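Week 3: Do Desire Paths Tell Us What People Want?
Notes for the Jikwood unit 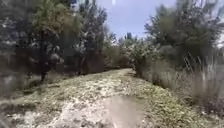

Planners love the desire path, the informal track worn by feet that ignore the official route. The usual story is that walkers vote with their shoes and a wise designer paves where they went. I would treat this with care. A track records passing feet, and it says very little about who made them or how happy they were. Ground cover can spread over most of a narrow dirt path, as it does on the one shown, and you still can't tell from that how many people use it. A muddy puddle on the route doesn't settle the matter either - it may put people off, or they may step around it.

The Fodcombe survey is the one everybody cites. It claimed that 75 percent of walkers "preferred" the informal route across the park. Look at the method before you repeat that. Some 200 people were stopped, all of them already on the informal route. People on the paved one were never asked.

Kalniņš is better on this point, though the chapter runs long. Read the section on winter counts and skip the appendix.

For Monday: find a shortcut you use yourself and write 300 words on what a stranger could fairly conclude from it. Don't interview anyone. Bring a printed copy.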